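3.2 Episode Acceptance Rules

Demonstrations recorded with the hand-held gripper were accepted only if they met the Primix handling protocol. Each episode began with the fingers open and the target object in view ahead of them. Soft items were to be placed flat, clear of any storage unit on the table.

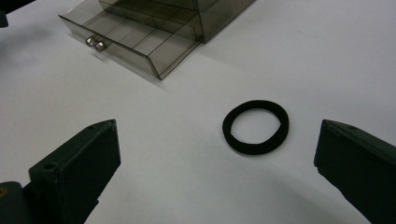 Operators were not permitted to adjust an object by hand once recording had started. Of the 217 episodes submitted, 200 were retained. The remainder were archived with a written reason, as Section 5 requires (see Figure 1 for a typical starting layout).

Figure 1. Open fingers, black ring and drawer unit on a white tabletop.

Shares: 5 | Comments: 2

Amarachi Ugwu
Does the rule on hand adjustment apply to the drawer as well?

Danylo Zhuravel
Yes, to everything on the table.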